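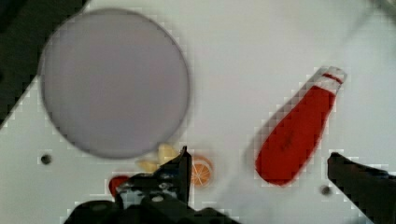

Sieglinde Wunderlich, Friday, October
Reading time: 4 min

Notebook | Faults | Rigs | Parts | Archive

Fault of the week, and what a good one! Writing this up while it's fresh, mostly for me but also for whoever has the toy food table next.

Symptom first. The job is "clear the food onto the plate, leave the ketchup alone", same as we've been running since the Cevia rig came back into use. Fingers come down open over the small stuff at the near side of the plate, fries and orange slice, close, lift, place. This morning the left finger started stopping short on the close. The right one travelled fully, the left one hung, and the slice got shoved sideways and never pinched. The controller carried on as if it had a grip. It lifted nothing, carried nothing to the plate with great care, opened, and logged a success. I watched it do this four times before I believed it.

The part that makes it a safety entry as well as a fault entry: on the fifth go it went down about a finger's thickness too low and pressed the left tip into the table. No force stop. I hit the button. Tip is fine, panel is fine, no marks that I can feel with a fingernail. But the force stop should have caught that long before I did, and I had my other hand on the table at the time, reaching for the ketchup bottle. My own fault, that bit. Hands off the table when the drives are live, it's on the wall in my own handwriting.

So, two things wrong, and I spent until lunch assuming they were one thing.

Went through the log. 100 closes this morning, 67 of them with the left finger short of its target, all 67 marked good. The first bad ones are scattered, then they bunch up, then it's every single go. Lovely clear picture of something getting worse, I wish they were all like that.

Swapped the finger drive cables left to right. Fault stayed with the left finger. So not the cable, not the driver board. Power off, moved the left finger by hand: smooth, smooth, smooth, then a gritty patch in the last bit of travel. Took the cover off and the slide had a smear of old grease gone to toffee with black dust in it. Cleaned it with a cotton bud, put on one drop of the Brandes oil (the thin one, NOT the tin with the green lid) and it runs like new. Very satisfying.

That explains the short close. It doesn't explain the pressing down, and this is where it gets fun.

The grip check is meant to compare both finger positions against the target. It was only reading the right one. After the last settings change somebody (me, I checked) copied the right finger's address into both lines. So the software has been watching the right finger twice and the left finger not at all. And the force stop uses the same pair of readings to decide whether the hand is loaded. With the left one invisible, pushing down on the left tip only looked like nothing much was going on.

Two lines in a settings file. Fixed, and I've put the old file in the Sustgate folder with "bad" in the name so we can show people.

Retest after both fixes: 24 picks, mixed, fries and slice and the small red thing. 3 misses, every one of them a fry, and all three were reported as misses. I cheered. A miss that says it's a miss is exactly what I want out of this rig. The fries are awkward anyway, they lie flat and slide under the tip, and I have an idea about a softer pad which I'll write up separately.

Then the press test, with a foam block under the left tip, slow speed, me standing well back with the button. Stopped straight away. Repeated on the right tip, same. Repeated on both together, same. Nearly skipped the last one and I'm glad I didn't, as it trips at a slightly different reading and that's worth knowing.

Still to do:
- check the Trutex rig for the same doubled address, it was set up from a copy of our file
- clean the right slide too, it feels fine but it's the same age
- add the foam press test to the morning start-up sheet, each finger on its own
- go back through last week's successes and work out from which day they stop being trustworthy
- order cotton buds

Until the Trutex rig has been looked at please don't run it unattended. I've left a note taped over the start button.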